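Skip to content
Search Search for: Search

Leave the table alone

Every June the weekend sections run the same piece about bringing your tired wooden table back to life. Sand it down, wipe it off, put on two coats of something in a can. I have read so many of these that I could write one in my sleep, and I still don't believe the first sentence, the one where the table is supposed to be dead.

A shop in Plonport quoted me 275 dollars to refinish a top I use every day. The man ran his palm over it and made a small sad noise, as if I had brought in a sick dog. The grain had ridges, he said. There were scratches. I knew there were scratches. I eat there, I fix lamps there, and once I sawed a curtain rod in half there when I should have gone out to the garage.

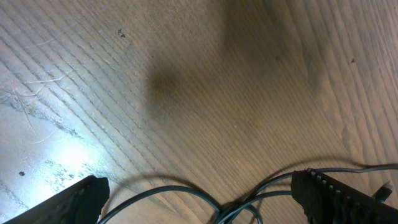

What exactly would I have paid for? Sanding takes off wood. It doesn't put any back. You can do it a few times with a thick solid top, and on veneer you may not get away with it once, and the people selling the sandpaper are in no hurry to ask which kind you own. The starter kit from Plukum comes with 60 grit paper, and the leaflet tells you to begin with it and "go until the surface is even." On a board with any figure in it, even is a strange thing to want. The wavy part is the reason someone picked that board.

Then there's the coating. The hard glossy kind looks wonderful until the first good scratch, and then the scratch is all you see. A worn top hides its next mark among the old ones. I'd call that a useful quality in a work surface, though I have never seen it listed on a can.

I'll grant some of the other side. If a table gives you splinters, sand it. If the finish is so far gone that a glass leaves a ring every time, do something about the finish. Oil is cheap and takes an evening. I also understand that people like a project, and a table is a nice size for one. My complaint is with the idea that wear is a fault, and that the cure happens to cost what it costs. The big furniture hall out at Drunden will sell you a brand new table for 4,000 dollars with the wear already put on at the factory. So which is it?

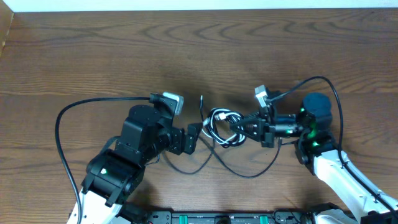

A reader in Rocha wrote to say that I was being stubborn and a little smug, that her own top had gone gray and rough before she stripped it, and that she had spent 60 dollars and one Thursday on the job and would do it again tomorrow. She added that crumbs get down in the ridges and that I must know this.

I do know this. I use a stiff brush, along the grain, and it gets most of them.

We use cookies to improve your visit. Accept all / Manage settings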